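## 4. Dressing the table

The sheet that comes in the Widham linen box promises a finished table in 5 minutes. Allow 16 the first time, and ignore the part about "letting the fabric find its own line." Fabric doesn't. You have to pull it straight.

**You will need:** the gingham tablecloth, the runner, a round rope mat, something tall in a mug, a small potted plant, and a flat box or tray to stand them on.

1. Clear the table and wipe it. Let it dry before any cloth goes down.
2. Lay the tablecloth and even up the overhang. Use the checks as your guide: pick one row and follow it along the table edge from end to end. If the row wanders off, so has the cloth.
3. Unfold the runner down the middle. The Kovby catalog says fold lines "relax overnight." Mine were bought in March and still have theirs. Iron them out, on the back, on low heat.
4. Check which way the lettering faces before you smooth the runner flat. Turning it later drags the tablecloth with it.

> **Note:** Item 912 in the catalog is the cloth alone. Item 1197 is listed as a "complete table set," but the box and the plant are not included. Read the small print before you pay extra for the word "complete."

5. Put the flat box or tray at the far end, clasp toward you. Stand the mug and the plant on top, side by side.
6. Set the rope mat on the runner, close to the lettering but not over it. Covering half a word looks like a mistake.

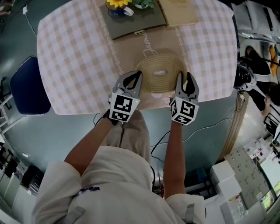 7. Press the mat down with a flat hand and let go. A coiled mat that has been stored on its side may lift in the middle. Lindqvist suggests steaming it. I would try a stack of heavy books first and leave the steam alone, at least until someone can show me a mat that came out better for it.
8. Put the small centerpiece on the mat last. If it leans, go back to step 7.

**Caution:** Do not treat the rope mat as a trivet unless its label says you can. "Natural fiber" on a tag tells you nothing about hot pans.

**Caution:** If you use a real flower in the mug, keep the water low. An artificial sunflower needs none, and a mug on a box is easy enough to knock over as it is.

### Before you sit down

- Tuck the chairs in and see whether the cloth catches on the seat backs. If it does, shift the overhang to the other side.
- Books and folders can stay at the far end beside the box. Follelstead sells a special stand for them, and I can't see what it would add.

Corrections to this section go to Hollis Yazzie. Washing and storage are in section 5.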